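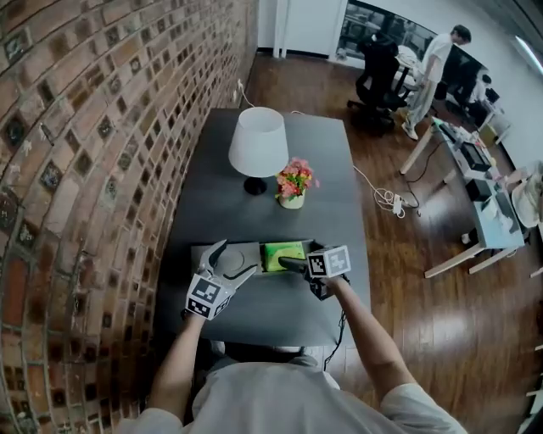 4. Clearing a desk surface

Work from the tray outwards. Items on the tray are sorted first: the dish stays and the green item is moved. The lamp and the flowers keep their places further back.

5. Drawer storage

Tissues go in the drawer, flat and label up – see Quintero's notes for small drawers. 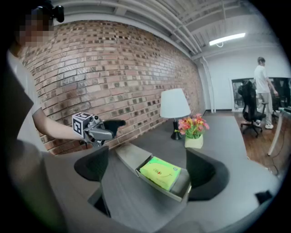 Leave 2 cm clear at the front edge, or the box will catch on closing. Boxes deeper than 70 mm go on a shelf.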